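Fosholm Revue

The Fosholm Revue is a song and dance company based in Savumdale. It was founded by the tenor Reinhold Hellwig and the choreographer Carmela Testa, who had worked together in summer variety before setting up on their own. The company stages evenings of show tunes, tap and light comedy, usually with a small band on stage.

History

The first performance was given on June 13, 2018 at the Ghanem Theatre, a former corn exchange with 700 seats. The programme had 21 numbers and an interval.
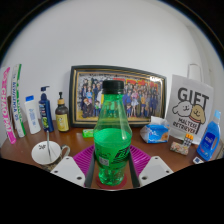

Hellwig sang most of the ballads, while Testa led the dancers and arranged the finale. The same running order was used for the first tour, which opened in Hinotstead that September. A second singer joined for the tour so that the duets could be kept in.

Repertoire

Most of the material comes from stage musicals and film songs of the 1930s and 1940s. Medleys are common, and the tap routines are normally placed at the start of the second half. 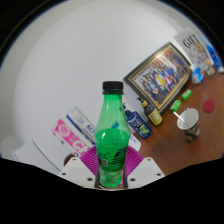 The band consists of piano, double bass, drums and two reeds. Arrangements are written for the company and are shortened for smaller venues, where the drums are sometimes left out. Spoken links between the songs are kept brief and are shared by the two founders.

Venues

The Ghanem Theatre remains the company's home under a lease that runs until 2038. Rehearsals take place in the upper hall, which has a sprung floor. Touring dates are mostly in seaside towns and market halls.

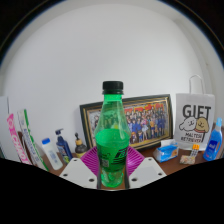

See also

Variety show
Tap dance
Revue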